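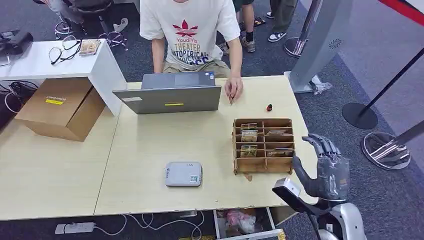
Table with laptop and the slotted wooden organizer.

USB desk reader and door controller give different numbers for the same card

Asked in: Access Control and Card Systems
Tags: 125 kHz, Wiegand, CSV import, keyboard wedge

I am moving the card list for the Ferkness building from paper to a spreadsheet so it can be imported into a Wosent door controller. The cards are plain 125 kHz proximity cards, read only. The desk reader is a Skirkik USB model that acts as a keyboard. I put the cursor in a cell, present the card, and it types a number followed by Enter.

For my own card the desk reader types 0016254121. When I present the same card at the door, the Wosent event log says "unknown credential, facility 248, card 1193". The back of the card is printed with both, separated by a space:

0016254121 248,01193

So the card itself seems to think both are correct. The import file wants facility and card number in separate columns. I have tried putting the long number in the card column with the facility column blank. The import reports success and the door stays locked. I have tried 248 as facility and the long number as card, and that row is rejected as out of range.

Questions:

Is the long number an encrypted or scrambled form of the short one, or can it be converted?

Is there a setting on the reader to get the short form directly? The leaflet mentions formats but gives no list. 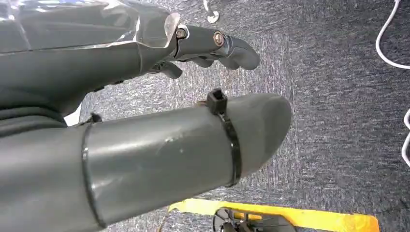

Further details in case they matter. The door reader is wired to the controller with the usual data 0 and data 1 pair, and the controller input is set to 26-bit. The cable run is short and the door reader has never missed a card. Cards that were added by hand at the controller's own screen work normally. The laptop is on a US keyboard layout. I would like to avoid typing the whole list from the backs of the cards, partly because the print has worn off many of them.

Answer (score 2)

Your desk reader is probably the wrong frequency. Mine did this and I replaced it. You could also hold each card up to the door, copy the numbers out of the event log, and skip the desk reader completely.

Comment: A reader at the wrong frequency would not type anything. It would not produce the number printed on the card.

Comment from asker: I did the event log method for one batch. It works but the log has to be exported by hand each time, and I lost track of which card belonged to which row.

Answer (accepted)

Both numbers are the same bits written two ways. Nothing is encrypted and you can convert in the spreadsheet.

A card of this type carries a 40-bit ID. The first byte is a version or customer code, and the remaining four bytes are the serial number. A desk reader in its default format normally takes those four bytes and types them as a ten-digit decimal, padded with zeros on the left. That is your 0016254121.

The 26-bit door format only has room for 24 bits of data. The other two bits are parity, one at each end, and the controller discards them after checking. The 24 data bits are split into 8 bits of facility code and 16 bits of card number.

Write your long number in hexadecimal and the split is visible:

16254121 decimal = F804A9 hex
F8 hex = 248
04A9 hex = 1193
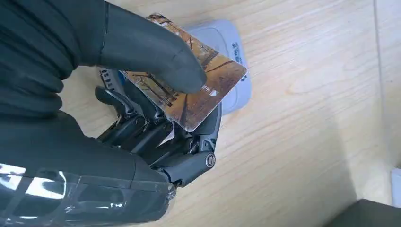
In a spreadsheet, with the long number in A2, use:

Facility: =INT(MOD(A2,16777216)/65536)
Card: =MOD(A2,65536)

The inner MOD in the facility formula drops everything above 24 bits. For your card it makes no difference, as the top byte of the serial is zero. Leave it in anyway. If you have a mixed batch of cards, some will have a nonzero top byte, and without the MOD you get facility codes above 255, which the controller will refuse.

This also explains both failed imports. The card field is 16 bits, so its upper limit is 65535, and your long number does not fit. With the facility column blank I would expect a rejection too, but some import tools store whatever they are given and never match it. Delete those rows from the controller before you import again.

Three things to check before running the whole list:

1. Convert one card, import that one row, and test it at the door. Compare against the event log and not only the lock, as a stale hand-entered record can open the door for you.

2. Look for duplicates after conversion. Two cards with different long numbers can collapse to the same facility and card pair, since the top byte is lost. It is uncommon within one batch. If you find a pair, one of the cards has to be replaced, or the door reader and controller both have to be changed to a longer format.

3. If any card gives a converted value that does not match its print, stop and look at byte order. Some readers send the bytes reversed. Your card would then come out as 2835675136.

Comment from asker: Converted my card and got 248 and 1193. Deleted the bad rows, imported a single row, door opens and the log shows the right name. Running the rest in June when the old list is frozen.

Comment: Format the facility and card columns as plain numbers before saving the CSV. A thousands separator in the card column will break the import.

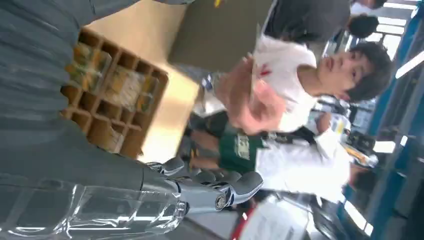 Metallic gray hand, forearm in a clear plastic cover.

Answer (score 1)

The formulas in the accepted answer are right. On the second question, whether the reader can output the short form itself: it depends on the revision. Mine is a Skirkik with the configuration utility, Sirko, and the output menu there has these:

10-digit decimal (default)
8-digit decimal, facility and card run together
8-digit with comma
10-digit hex
Reversed versions of the first and the fourth

"8-digit with comma" gives 248,01193, which is what is printed on your card. If you use it, type into a text editor and save as CSV. If you type into a spreadsheet, depending on regional settings, the comma may be taken as a thousands or decimal separator and the value is wrong with no warning.

The 10-digit hex option includes the version byte. I keep a column of that as well. It is the full 40-bit value, so if the doors are ever moved to a longer format the cards do not have to be collected and read again. Set that column to text first. A value made only of digits loses its leading zeros, and a value with a single E in the middle gets read as scientific notation.

Sirko did not find my reader until I plugged it directly into the laptop and took the hub out. The setting is stored in the reader, so it stays after unplugging.

Comment: Older revisions have no utility and are set with solder jumpers under the label. The formula is less work.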